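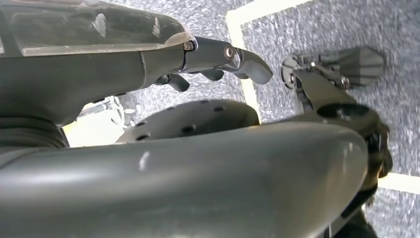 Wrist view, two grippers, tape marks on the carpet.

1/ Gripper comparison thread. We have two candidates for light picking: the Gratau two-finger and the Gestum adaptive. Same arm, same controller, same wrist camera for both, so any difference should come down to the fingers.

2/ Before any numbers, a word on wear. The smoky cover on the housing in the photo has picked up a fair few scuffs and scratches. They're cosmetic. I wipe the cover down and carry on. The screws I do check, at the start of every run.

3/ The test is dull on purpose. Pick a small wrapped item, carry it over, put it in a slot, go home, repeat. 600 cycles per gripper. Closing force fixed at 40 per cent of maximum for the lot.

4/ Gratau went first and I stopped it early, at 429 cycles. A finger pad had started to creep on its mount and the grip was drifting to one side. Raquel Bragança refitted it with a longer screw and we started again from zero. The second run finished.

5/ Gestum finished first time. It's slower to close, though, and you notice it over a long run. It also needs more room either side of the item, so narrow slots are a nuisance.

6/ Crinkly film is the hard bit. It gives under the fingers before they reach anything solid, and the controller reads that as contact. I had to add a short wait and a second squeeze. That fixed most of the early drops on both.

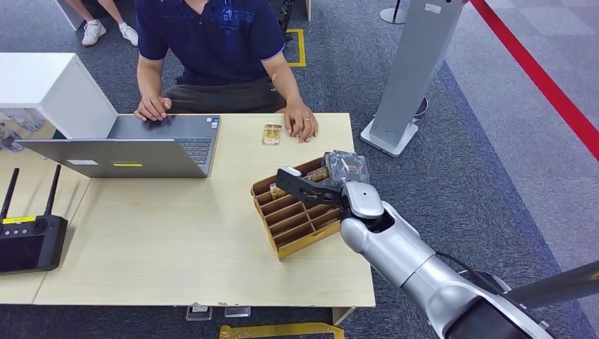
Can you use the same force setting for boxes and soft packets?
You can, but you'll either dent the boxes or drop the packets. Keep two settings and let the item list pick between them.

7/ Controller notes. The Azevedo box talks to both grippers, but it forgets the pad offset after a power cut. Write it down somewhere. I lost most of a morning in June to this.

8/ Camera notes. At the wrist you get a good look at the fingertips and a lot of your own hardware as well. I moved the mount back 77 mm and the slot edges were easier to find. Glare on clear film is still a problem — a matte shade over the lamp helped a bit.

9/ Where I've landed: Gratau for narrow slots, Gestum for anything with room round it. If I could only keep one it would be Gratau, with the longer screw fitted.

10/ Next up is the same test with the slots tilted further back. Settings file goes to anyone who asks.

Contact: Prukville bench notes | © 2019 | Back to top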